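Notes de présentation : journée des clubs, 24/07/2026
Projet « vider la table », club robotique Zureo

Intro (ne pas dépasser deux minutes)
Bonjour à tous. Rappeler le sujet : un bras, une pince à deux doigts, un sac noir, des petits objets de bureau. Le défi Flerkach demande de saisir les objets un par un et de les mettre dans le sac. Nous avons commencé en octobre, avec 6 élèves. Le code tient en 1721 lignes, commentaires compris.

Diapo 2, la table
Laisser le temps de regarder. Insister sur le choix des objets : la pile roule, le câble s'accroche, les ciseaux sont longs et lourds d'un côté. Le fond est blanc, ce qui aide la détection des objets sombres mais pas celle du ruban de masquage.
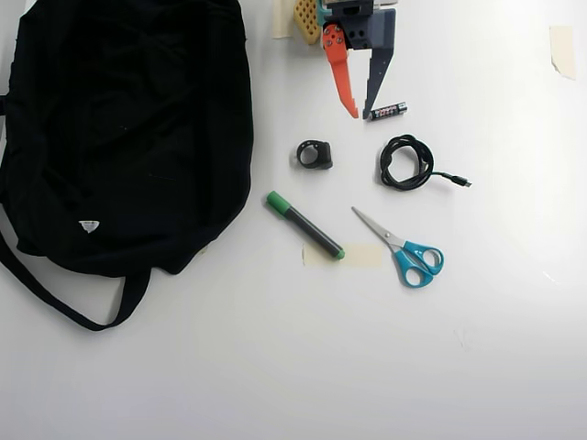

La pince ouverte au-dessus de la table, pile, câble, feutre et ciseaux à portée.

Dire un mot des doigts : un orange, un gris, de formes différentes. On nous pose toujours la question. Répondre que la forme des pointes change la prise sur les objets ronds, et passer à la suite.

Diapo 3, la méthode
Chaque essai est piloté à la main, puis rejoué par le programme Jandora. Cinq essais par objet. On note la position de départ et le résultat dans un tableau. Ne pas détailler le tableau, il est sur le stand.

Diapo 4, les objets plats
Le plus difficile pour nous. Une carte électronique offre peu de hauteur et ses bords sont fragiles. Nous descendons lentement et nous serrons peu.
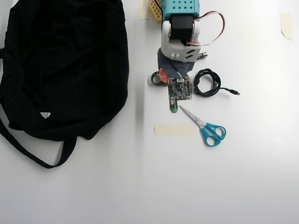
Le bras au-dessus de la petite carte électronique, à côté du câble enroulé.

Montrer aussi les fils rouge et blanc sur le côté du bras. Ils doivent garder du mou quand le poignet tourne. Neuf séances en tout sur le câblage et les réglages.

Fin
Reste à faire : le sac, dont l'ouverture change de forme à chaque contact. Remercier la salle Adams pour le prêt du local. Questions.

Commentaires (3)

mathis_b
Le code sera en ligne ? On démarre le même défi à la rentrée.

Club Zureo
Oui, après relecture. Il manque la partie calibration.

lou.r
Chez nous les ciseaux tournaient dans la pince, on les prend maintenant près de la vis.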